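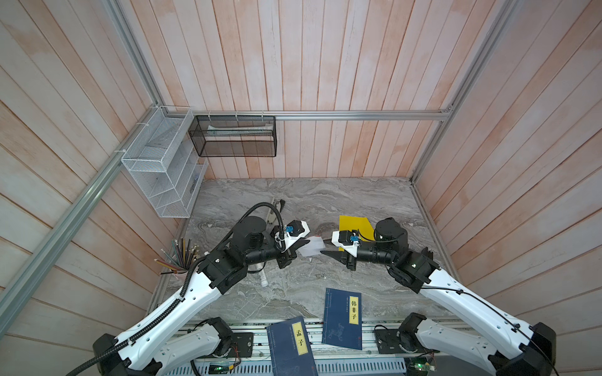

A reader in Caltberg wrote in to ask why a gripper that held paper without trouble all morning should start dropping it after lunch, and whether the motor was worn out. The motor is the least likely part. On a two-arm bench cell handling paper, check the items below in order before ordering anything.

Before you start

Stop the program, support each arm by hand, then cut power at the supply. Many small arms have no brakes and will fall onto the bench when the joints lose current. Pausing the software does not remove power from the joints. Keep hands out of the space between the two grippers until the supply is off.

Fingertips

Paper leaves dust and sizing on the fingertip pads. The grip force reads normal and the sheet slides out. Wipe the pads with a lint-free cloth and isopropyl alcohol, and let them dry for 2 minutes. Replace any pad with a shiny patch. If you use glue at the same bench, look for a dried film along the finger edges, which makes the sheet stick on release and tear on the next pull.

Cable slack

A cable that loops over the elbow needs enough slack for full extension and no more. Move the unpowered arm slowly through its whole range. If the cable goes tight at any point, the connector at the gripper is taking the load, and you will see dropouts in one pose only. Re-tie it with the arm extended. Do not pull the tie down hard on corrugated sleeve.

Finger overlap in a handover

Two grippers meeting at one sheet can close on each other. On the Reven controller this shows as an overcurrent stop, usually logged against the arm that moved second. Do not clear the fault and resume. Power down, open the fingers by hand, check them for bends, then set the handover points 29 mm apart and rerun at low speed.

Base bolts

Check all 4 bolts on each base after every 400 cycles. A loose base gives a position error that grows with reach, and recalibrating hides it for a day or so. Tighten first, calibrate second.

If the fault returns after all of the above, swap the left and right gripper cables. A fault that moves with the cable is a cable fault.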